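# Chapter 4: Showing It by Hand

I learned to drive a stick shift from my aunt, who had no gift for explaining anything. She'd say "you just feel it," which is useless, and then she'd put her hand over mine on the shifter and move it, and I'd have it in one go. Most of this chapter is about my aunt's second method.

In Chapter 3 we wrote every motion out as a list of waypoints. If you did the exercises, you probably know by now how tiring that gets! My own waypoint program for sorting hardware ran to 52 lines, and it fell apart when I turned the tray a little on the table. So now we're going to do the job ourselves, record our hands doing it, and let the robot learn from the recording.

There are two common ways to give a demonstration, and you'll meet both:

- **By hand.** You hold a gripper like the one on the robot, with a camera fixed to it, and you do the task. The robot can be in another room, or another state.
- **By remote control.** You stay back and steer the real robot with a controller or a second arm, watching what it does.

I like the first way for beginners (you already know how to use your hands), so we start there. The setup for the whole chapter is a white table, a wooden tray divided into little cells, and a hand-held gripper. I use this same arrangement for what I call the Skodlow task: pick up a small part, carry it to the tray, put it in the right cell, back off. It sounds easy. Wait until your thumb gets tired.

Before any part comes out, get used to what the camera is going to see. It rides on the tool, so the two fingers are always down in the foreground and everything else moves around them as you move.
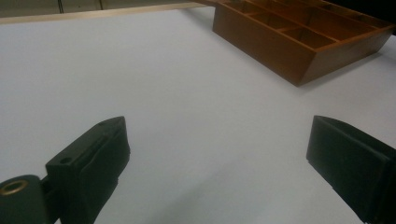

## 4.1 Where a demonstration begins

A demonstration starts earlier than you'd think. When I recorded my first set, back in July at the Ruswood shop, I pressed record with a washer already pinched in the fingers. I made 50 recordings that way and was pretty pleased with myself. Then the trained robot reached the table and just hovered there, fingers closed. I'd never shown it how to pick anything up, so of course it had no idea.

Begin with the fingers open and nothing between them. Hold still for a breath, and then go. Those first quiet moments give the robot a starting pose it can find again later, and they give you a clean place to trim the recording.

Keep the tray in view at the start if you can. It doesn't need to be centered, and it doesn't need to fit completely. A corner and a good stretch of one side will usually do, because those edges tell the learner which way the tray is turned. I've seen people twist their wrists into awful positions trying to get the whole tray in, and then every motion that follows looks twisted too.
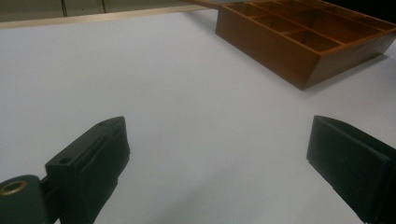
The other thing I'd ask you to watch is your speed. We all rush when we're good at something. A person can drop a washer into a cell in a blink, but the recording then has very little in it about the part that matters most, the last bit of travel before the fingers open. Slow down there. You can move along at a normal pace over the open table, then ease up as you get near the dividers. I mutter "easy, easy" to myself, and you're welcome to borrow that.

Don't throw out a demonstration just because you wobbled. If you drifted toward the wrong cell and corrected yourself, keep it! A robot that has only ever seen perfect runs won't know how to get back from a bad one. Do throw out anything where you dropped the part and finished the motion anyway with empty fingers. I kept 14 of those once, out of laziness, and got a robot that mimed.

### Try it

1. Set the tray at any angle you like and leave it there for the first 12 demonstrations.
2. Start each one with open fingers, wait a breath, and do the Skodlow task once.
3. Turn the tray, and record the same number again.
4. Play both sets back and write down the places where you sped up. We'll use your notes in Section 4.2, when we cut the recordings into steps.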